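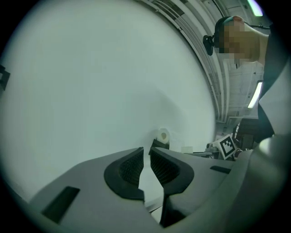
How to Get a Stuck Window Moving Again (and Keep It That Way)

If you live in an older house, you know the window I mean. Ours is the one over the landing, and every spring I lean on it with both hands and say things I wouldn't say in front of company. The house is in Wistbridge, it was built well before anyone in town had air conditioning, and it has 21 wooden windows that slide up and down on cords and weights. I have now freed nearly all of them, some of them twice, so I thought I'd write down how I go about it.

Before you start

Pick a dry day if you can. Wood swells in damp weather, and a window that won't budge on a rainy Wednesday may slide up just fine by the weekend. It's also worth checking that the thing is unlocked (I once spent most of a morning on a window with the latch still turned). Look for nails or screws driven through the sash into the frame, too. The people who had our house before us seem to have been very fond of nails.

One serious note. If your house was built before 1978, the old paint may have lead in it. Test it first, and if it comes back positive, read up on lead-safe work or hire somebody trained for it. Please don't dry sand it or go after it with a heat gun.

What you'll need

A utility knife with fresh blades
A stiff, wide putty knife
A small hammer
A block of scrap wood
A plain white candle or a bar of paraffin
An old toothbrush and some rags
Safety glasses and gloves

Step 1. Cut the paint line

Nine times out of ten the window is simply painted shut. Run the utility knife along the seam where the sash meets the stop, on both sides and across the bottom. Go lightly and go over it several times. If you push hard the blade will wander off into the wood, and you'll be looking at that scratch for years. Do the meeting rail in the middle as well, where the upper and lower sashes come together, and then go outside and see whether it's painted shut out there too.

Step 2. Work the putty knife in

Slide the putty knife into the seam you just cut and tap it with the hammer, moving along a few inches at a time. You want little taps all the way around. I start at the bottom corners, which is where our old paint is thickest, and by the time I've come back to where I started I've usually heard a nice crack or two. 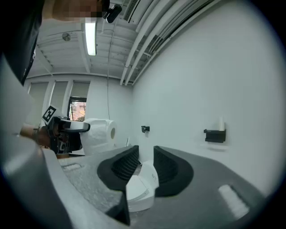
Once the seam is open all around, put your wood block against the side of the sash and give it a few gentle knocks toward the middle, then do the other side. Keep the block on the wood and well clear of the glass. Now try lifting, with your hands low and evenly spaced. If one side comes up ahead of the other, bring it back down and start over, or it will wedge itself crooked.

Step 3. Clean the channels

With the sash up, brush out the channels with the toothbrush. You'll find grit, dead wasps and flakes of paint. Wipe everything down with a barely damp rag and let it dry.

Step 4. Wax it

Rub the candle up and down both channels, then raise and lower the sash several times to spread the wax around. I've tried spray oil and wouldn't again, as it caught every bit of dust on our street. The wax lasts me up to 40 weeks or so, and I do the whole house again in October when I'm putting the storm windows on anyway.

If it still won't stay up, you probably have a broken sash cord, and that's a longer job with the trim off.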